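Anyone used the Getix strip-down cell for old PCs? Worth it for a small shop?

Posted in Workshop Kit and Automation

Thaweesak

Hello all, first proper post from me so be gentle. I run a small refurb and recycling place at Pirkgate (two units, one of them mostly full of pallets) and a big part of what comes through the door is old office desktops. Dell towers more than anything. We pull the drives, the memory, the processor if it's worth having, and then the case goes in the metal cage. It's dull work and it's hard on the hands, and I can't keep people on it for long before they want to go and do something else, which I completely understand!

So I've been looking at the Getix cell. It's an arm on a slatted table with a three-fingered gripper, a camera on the wrist, a printed plate next to the computer for putting parts down, and the software to run it. They do it as an outright sale or as a monthly hire with a minimum of 6 months, and I'm leaning towards the hire because I've been burnt before (label printer, long story, never again).

I went over for the demo in the spring and took my own towers with me so they couldn't show me one they'd been practising on. I've put up some stills from it, mostly wrist camera, because I think it's easier to say what I'm worried about if you can see how tight it is in there.

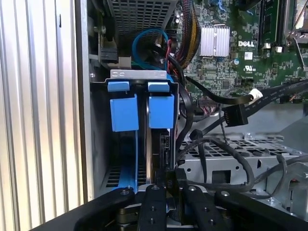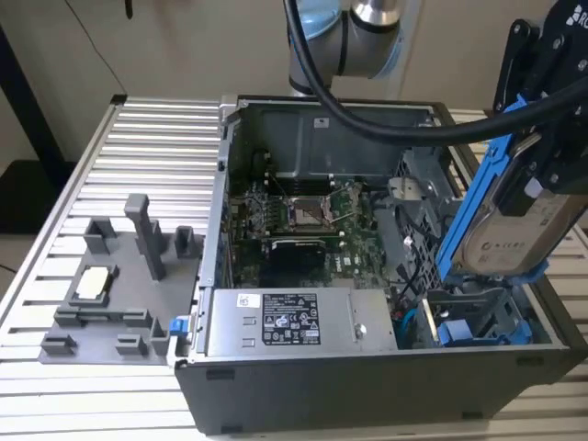
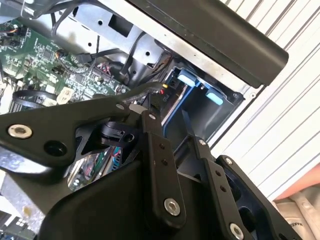
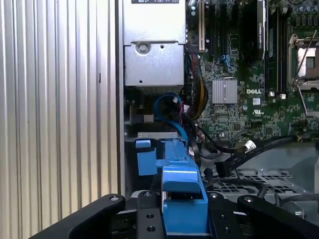 Getix demo, gripper at work in the open Dell towers. The blue drive caddy is in its grip in the second and fourth.

What I want to know is this. The drives in these have the blue plastic carriers, and the drive cage is right in among the cables. You've got the blue SATA lead looping round by it and the bundle of power wires coming down as well. When I do it by hand I unplug the drive, shove the cables out of the way with my thumb, pinch the carrier and pull. I asked the chap doing the demo about cables and he said "it manages", and then we were on to the price.

Also the processors. There's a pocket on the plate for them and I do like that, but I'd want to hear from somebody who has run a lot of them through before I believe it.

So has anyone had one in for real? How much babysitting does it need? Can one person mind it and do another job at the same bench? And is the hire price as fixed as they make out? Cheers in advance.

Drollow

We had one on hire over the winter, sent it back in December, and I'd have it again for the right job. Bit of a ramble coming, sorry.

Drives first. On towers with the plastic carriers ours was good. We kept a tally for the first batch of 100 machines and it got 46 of the drives out with no help whatsoever. I know that sounds rubbish! But nearly all of the rest were cables, same as you're worried about, and once we changed how we prepped the towers it was a different animal. What we did was have a person take the side off, unplug the data and power leads from the drive and tuck them over the power supply before the tower went on the table. Takes no time at all when you've got a row of them lined up. I didn't keep a tally after that so I can't give you a proper number, but I stopped having to stand over it.

Don't let them tell you it'll handle the unplugging on its own. It would have a go at the SATA plugs, and sometimes it had one out lovely, and sometimes it just sat there nudging at it until it timed out. The ones with a latch were worse.

Processors, we gave up and did those by hand. It could lift one and put it in the pocket, but we resell ours and I got twitchy about pins and contacts. If you're only sending them for metal recovery you might not care. The lever on the socket has to be up and so does the heatsink have to be off, which for us was a person with a screwdriver anyway, so by then you may as well pick the chip out yourself.

Things I'd ask before signing:

Who pays for gripper fingertips when they wear. We did.
Whether the parts plate comes in a layout that suits you. Ours was all little blocks and posts in the wrong spots for what we wanted, and the replacement took ages.
How you teach it a new case. Ours knew a few Dell models, and a slimline HP stopped it dead until they'd dialled in.

One person minding it and doing another job, yes, as long as the other job is one you can put down. Mine was testing memory at the next bench and that worked nicely. On the price, they knocked a bit off for us when I asked about a longer term, so do ask.

pirkgate_pallets

don't bother, cordless driver and a good radio. I can do 100 of them while you're still plugging that thing in

Thaweesak

Brilliant, thank you Drollow, that's miles more than I got out of the sales side. Unplugging first makes a lot of sense and I hadn't thought to do it as a separate step. I'm going to ask if I can have a day with it at my place with a pallet of mixed towers, leads already off, and see how it gets on. I'll ask about the fingertips too. Did they charge you for delivery and collection or was that in the hire?

Drollow

Delivery was in, collection wasn't. Get that one in writing.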